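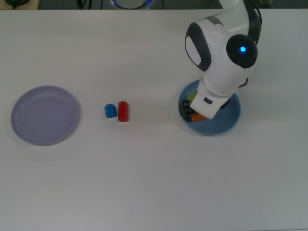
Tradham is to lose its last bank branch in December, and the letter telling us so arrived with a leaflet about how much easier everything was going to be. I have kept the leaflet. It has a drawing of a telephone with a smile on it.

I should admit that I had been into the branch perhaps twice in the past year, once to get out of the rain. This puts me in the large and noisy group of people who love a service dearly and never use it. We turned up in force to the meeting at the Kinnear Hall, all 200 of us, and the woman from the bank had the good manners not to ask for a show of hands.

She did have a figure, though. The branch had served 1,644 customers in the month they measured, and this was, she said, a falling number. Falling from what, somebody wanted to know. She would have to get back to us. It seemed to me that 1,644 was rather a lot of people for a town where the greengrocer considers a queue of three to be a riot, but I am not a banker. I am told the month they picked was one when the cash machine was broken and the counter opened in the mornings only.

What I object to is the word "choice". The leaflet uses it 11 times. We shall have the choice of banking by phone, the choice of banking by computer and the choice of driving to Hodari, where there is a branch next to a car park that costs more for an hour than my savings earn in a year. I had a choice before. It was the building on the corner with the door that stuck.

My aunt, who is 84, has been given all these choices at once. She tried the telephone first. It asked her to say in a few words what she was calling about, and she said she would sooner tell a person, and it offered her a mortgage. She then tried the app, for which she needed a code, which was sent to a mobile that she keeps switched off in a drawer to save the battery. By the time she had found the drawer the code had expired. She has now gone back to keeping notes in a biscuit tin, and I can't fault her on the service. It opens when she wants it to.

There will be people who say this is how the world goes, and that the same fuss was made about the coalman. Fair enough. I pay for nearly everything by tapping a card and I would not go back to writing cheques for a pension. But the shops here still take cash, and they have to put it somewhere at the end of the day. The man at Fisow Hardware reckons it will cost him almost 300 pounds a month in fuel and lost time to take his to Hodari. He will put that on the price of screws, and we shall all complain about the price of screws.

The council has asked for a shared counter in the library, two days a week, for any bank that cares to send somebody. It would cost very little and it would be warm. The bank says it is looking at this closely, and has set up a phone line for our views. I rang it on the way to the shops. I was asked to say in a few words what I was calling about.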